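About Kundura

Kundura makes wall panels and worktops for small offices, schools and clinics. The company works from a single unit with a cutting floor, a finishing area and a sample room. All orders are made to measure. No stock sizes are held.

The range is deliberately short. Wall panels are supplied in wood-grain finishes only, and tabletops in white only. Most rooms we fit combine the two: a panel behind, a plain white surface in front, and one straight seam where they meet.

What we make

Rellum is the wall panel line. The grain is always set vertically. Horizontal grain can be cut to order but is not recommended for runs longer than 3000 mm, where small errors in level become easy to see against the back edge of a table. Rellum panels are supplied without holes or fixings on the face. Sockets, hooks and shelves are left to the customer's own fitter, and cut-outs are made by us only when a dimensioned drawing is supplied with the order.

Makhubela is the tabletop line. The surface is matt white. Gloss was withdrawn from the range after repeated complaints of glare under ceiling lights. A matt top shows shadows softly and does not throw reflections back at the person working, although it marks more readily with pencil and needs wiping down more often.

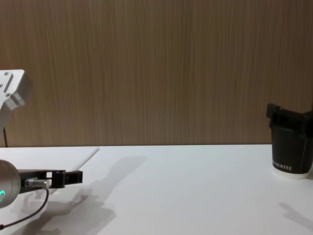

The seam between panel and top is where most fitting time goes. Walls are rarely flat. Our method is to fix the panel first, offer the top up to it, scribe the back edge and trim. Sealant is applied in one pass and left overnight. We do not use cover strips, which collect dust and lift at the ends.

Tones are matched by daylight and again under the lighting used on site. A medium brown is the most frequent choice, partly for the contrast it gives: the edge of a white top is easy to find against it, and papers left at the back of the table do not disappear into the wall. White sheets on a white top remain harder to pick out, and customers who handle a lot of paper are advised to keep a coloured tray or mat on the surface.

Who we are

The company was started by Cuiping Fang, who trained as a joiner and still draws up every cutting list. Dalal Abu Hammour joined 2 years later and is responsible for surveys, site fitting and aftercare. There are 8 people on the payroll, 3 of them on the finishing side.

Adhesives and sealants are bought from Plamex. Changes of supplier are noted on the job sheet so that repairs can be made with the same materials.

Care of surfaces

Panels: dry cloth, worked in the direction of the grain. Tops: damp cloth and mild soap, then dry. No scouring pads, no solvent, no wax. Hot items should stand on a mat.

Ordering

Send a plan with wall lengths, the finished height of the table and the position of any pipes or cables. Surveys are booked by Dalal Abu Hammour. Samples are sent by post and do not need to be returned. The workshop is closed for stocktaking during the first week of April, and orders received in that week are entered when it reopens.

Page last revised June 25, 2022.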